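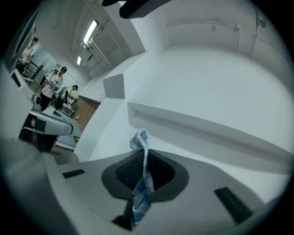

Cloth, round two

I spent most of May telling people that Konton, the handheld gripper I have been building at the Sondside workshop, was "basically done." It could pick up a block. It could pick up a mug by the handle if you talked to it nicely. Then Annelies Fankhauser asked whether it could fold a dish towel, and I haven't had a quiet evening since.

Blocks hold still. Cloth goes wherever it likes, usually into the gap between the fingers and from there toward the bearings. My first version had smooth pads, and a towel slid off them like a kid leaving a piano lesson. The second had rubber feet from the hardware store, glued on, which gripped so well that the thing wouldn't let go. I had built a very expensive clothespin.

The current pads are thinner and have a bit of texture, and the closing force is turned down to 14 on a scale that means nothing outside my own code (it used to be 20, see clothespin). I also rewrote the part that decides when the fingers have hit something. It was mistaking a doubled-over hem for a solid object and stopping early, pleased with itself.

My log is now up to try number 903. Plenty of those were me forgetting to plug in the battery, and I've left them in out of spite.

Still on the list:

Shorten the cable, which has now unplugged itself 2 times in one night.
Reprint the left shell. I sanded it past the point of no return.
Give Yolanda Peñalver her calipers back – she has been polite about it, which is worse.
Find out why the fingers close a hair sooner on one side. Yolanda thinks it's the spring. I think it's the screw I had left over.

Folding will have to wait. I'd settle for picking up one corner and putting it down where I meant to. Annelies, meanwhile, has started asking about fitted sheets, and I've started coming in at hours when she's at work.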